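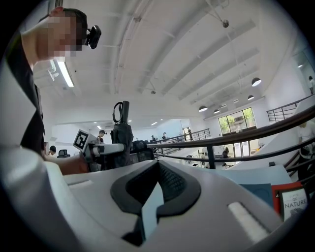
Nazari Handheld Gripper Kit
Product and Planning Information

The Nazari Handheld Gripper Kit is supplied by Pluvivik to laboratories, schools and companies that record manual tasks for robot training. It is intended for buyers who need several operators working in a shared building without a full robot arm at each station.

Ordering options

Single kit, order code 656: one gripper, one marker plate, one charger and a carrying case.
Paired kit, order code 675: two grippers, two marker plates, one dual charger and a carrying case.
Head-mounted cameras are quoted separately and may be added to either kit.

Budgeting

Pluvivik advises customers to budget for the complete workstation. The gripper is often the smaller part of the first-year cost – operator time, storage and replacement finger pads should be entered as separate lines. Finger pads are consumable parts and are sold in packs of 3. Everyday objects for handling, such as books, bags and umbrellas, are not included and can usually be drawn from existing supplies.

Site planning

Kits may be used in open-plan offices, halls and buildings with more than one level. Before placing an order, customers should confirm the following:
Table space for each operator
Power outlets for charging between sessions
Steady lighting during working hours
Consent from staff who may be recorded in shared areas

Software and support

Recordings are exported through Reltik, which is licensed per site. Each license covers 2 administrator accounts. On-site setup is provided by Zukico and must be booked at the time of order. Orders received before the end of April are quoted at the current price list.

Warranty terms are stated on the written quotation. Finger pads and cables are excluded.

Page updated 9 Jan 2023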